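Open day at the Holmgren furniture works in Givham

I visited the Holmgren works in November, when they opened the doors for the public for one day. I had wanted to go for several years, because my parents had two Holmgren dining chairs in their kitchen and I grew up on them. The trip from my home takes most of the morning. First there is the train to Cindport, and then bus 61 up the valley. The bus stops directly at the gate, but on the sign it is called Ovotgate and not Holmgren, so I almost stayed on my seat. If you go next year, get off at Ovotgate.

The gate opened at ten o'clock. We received a paper sticker with a tour number and a cup of coffee, and then we waited in the old drying shed. It smells very good in there, of birch and a little of smoke. My group was led by Kjell Vik, who has worked in the chair department since he left school. He spoke slowly and clearly, which I was thankful for.

The tour starts outside in the lumber yard. The boards lie in high stacks with thin sticks between them so the air can go through. Birch and ash stay in the yard for one year or longer before they go in the kiln. Kjell let us lift two pieces of the same size, one fresh from the saw and one from the kiln. I knew there must be a difference, but I did not expect it to be so large. A boy in our group asked what happens if they take the wood too early. Kjell brought an old seat from a shelf with a crack right through it, and he passed it around.

After the yard we went to the steam room, and this was for me the best part of the day. The back of the classic chair is one single piece of ash. It lies in a steam box until it is soft, and then two people have less than a minute to bend it around an iron form and close the clamps. They did it three times for us. On the second try the wood split on the outside with a loud bang, and they simply put it in the basket for firewood and took the next one. I had my phone in my pocket the whole time because I did not want to miss anything with my eyes, so I have no picture from the steam room. I regret this a little now.

Next comes the hall where the chairs are put together. The joints are glued, but each one also gets a small wedge from the top, and the wedge is then cut flat and sanded. When I came home I looked under my mother's chair and found the same wedges. The works makes 3,000 chairs in one year. I had believed it was many more, as the name is so well known here.

The lunch was served in the canteen. There was pea soup, flat bread and a brown cheese I did not know before. I sat with a couple who had come by car, and they told me the parking place was full already before eleven.
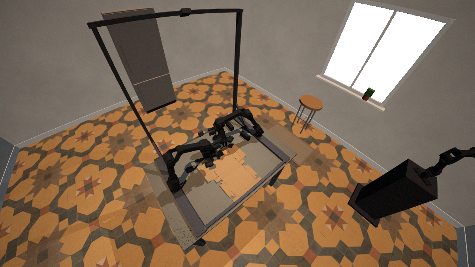 Computer rendering: two black robot arms on a work table, under a black gantry frame.

In the afternoon I went to the small museum above the office. It is open only on this day. Helge Haugen takes care of the collection, and he has put all the old catalogs on a long shelf where you are allowed to turn the pages yourself. The earliest ones have drawings and no photos. The company started with milking stools and sleds, and the chairs came later. There is also a school desk with names carved in it, and Helge knows where some of these children moved afterwards. He had time for every question, also for mine about how to repair a loose back leg. His advice was to clean out all the old glue with warm water and a knife, let it dry for a week, and not to use any screws. I have written it down.

The stairs to the museum are steep and there is no elevator. My knees managed it, but the couple from lunch had to turn around, and I think a sign at the bottom would be useful.

Before the exit there is a shop with seconds, that means chairs with a small mistake in the color or a knot in the wrong place. I bought a stool, model 156, in natural birch. It has a dark line on one leg and I like it. They also had model 111, the one with the woven seat, but it was too heavy to carry to the bus. Please take cash with you, the card machine was very slow and the line went out of the door.

The last bus back to Cindport goes at ten past five. I stood at the stop with my stool in a paper bag together with four other people who also had stools, and when the bus was late we sat down on them.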